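Guest room turnaround: my tips for the small bedroom with a sofa in it

I've been getting our spare room ready for visitors for long enough now that I have opinions about it, and my sister-in-law reckons I should write them down so she can stop ringing me at 7 in the morning to ask which way the duvet goes. So get the kettle on, this is a long one!

Start with the bed, always the bed. I used to begin with the vacuuming because it felt virtuous, and then I'd shake the doona over a clean carpet and have fluff all over the place again. (I say doona and duvet in the same breath, sorry, I grew up in one house and married into another.) Strip it, open the window, and leave the mattress bare for 30 minutes while you do something else. I have a cuppa. You could clean the ensuite if you're a better person than me.

White bedding is easier than coloured. People look at me sideways when I say it, but everything goes in the one wash, you can soak the lot, and when a pillowcase finally wears through you buy another white one and it matches. I put a single dark grey pillow with the white ones so the bed has a bit of colour to it, and it hides the odd smudge of mascara far better than its neighbours do.

For the pillowcases, I don't iron. There, I've said it. I take them out of the dryer while they've still got a bit of damp in them, smooth them flat with my hands on the kitchen bench, fold once and stack them. A few soft creases never bothered a guest of mine. If you must iron, do only the top pair and tuck the others behind.
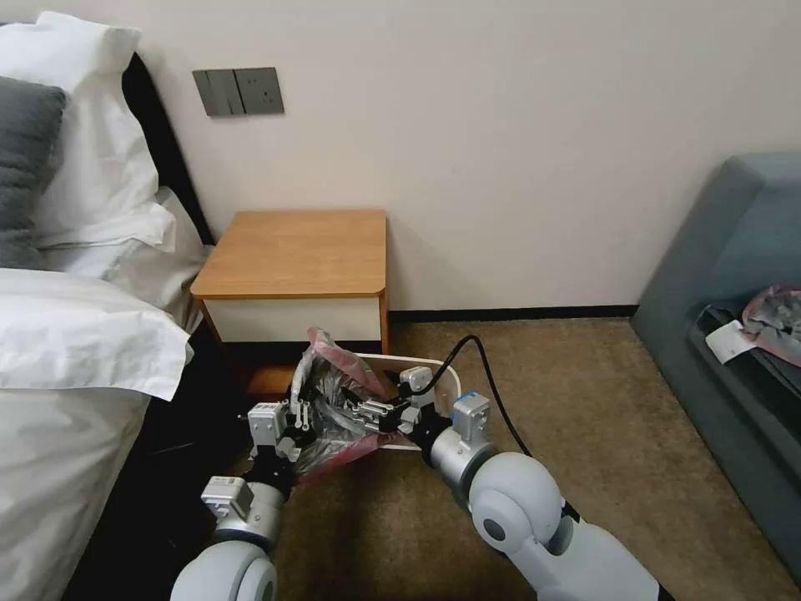

Skuklow Homemakers' Club, Household Tips

Pillows get stacked up against the headboard, openings facing away from the door. A black headboard shows every speck of dust, so I go along the top of ours with a barely damp microfibre cloth and then a dry one straight after. Don't use spray polish up there! It gets on the pillowcases and you'll smell fake lemon all night.

The duvet I let hang right down the side of the bed. I know there's a school of thought that says fold it back neatly at mattress height, and it does look smart in a hotel, but a thick duvet that drapes well over the side makes the whole bed look more generous. Grab the two far corners through the cover, give it three good shakes, then walk round and pull each side down. If the filling has clumped at one end, put it back in the dryer on low for 12 minutes with a couple of clean tennis balls. It makes a terrible racket and it works.

Now, the gap under the side of the bed. Get down on your knees with a torch. I've pulled out socks, a library book, a charger we'd already replaced, and half a biscuit of unknown age. The crevice tool on the vacuum will get in there if you come at it from the foot end.

Wall plates are the thing everyone forgets, me included for years. Ours are grey, on the wall over the head of the bed, and grey plates on an off-white wall do a lovely job of hiding fingerprints until the afternoon sun hits them. Wipe the switches with a cloth that's been wrung out until it's nearly dry, and never spray anything at a power outlet. I only ever use a dry cloth on that one. While you're there, plug a lamp or your phone in and make sure it works, then you won't have a guest crawling about in their pyjamas looking for somewhere to charge.

The bedside table wants next to nothing on it. Guests need somewhere to put a glass of water, their glasses and a phone, and if you've filled the top with a candle and a bowl of potpourri they'll end up using the floor. A wooden top like mine needs a coaster, because I've had a ring from a hot mug and it took me a whole evening with a bit of oil and a soft rag to shift it. Empty the drawer too. White drawer fronts mark around wherever your fingers go, and a dab of dish soap in warm water takes it off.

Carpet next. A speckled brown-beige is about as forgiving as carpet gets, and that's the trouble with it, you can't see what's in it! Vacuum it in two directions even if it looks fine. Run the brush attachment along the baseboard while you've got it out. Black baseboards look so sharp against a pale wall and they collect lint like you wouldn't believe. I rub ours down with a used dryer sheet afterwards and it seems to slow the dust down for a week or so.

Then there's the sofa, which in a bedroom is really just a very large shelf. Everything lands on it. Shopping bags, tags off new clothes, the thing you folded and were going to put away. I've stopped fighting it and I do one sweep at the very end: rubbish into one bag, clothes over my arm, everything else into a basket that goes out the door with me. Do the cushions and arms with the upholstery brush once it's clear. On blue-grey fabric I find a damp rubber glove picks up hair better than any of those sticky rollers.

My whole list takes 32 minutes if the phone doesn't ring, plus the airing time. In July I leave the window open a bit longer, and I put a spare blanket over the arm of the sofa for anyone who feels the cold.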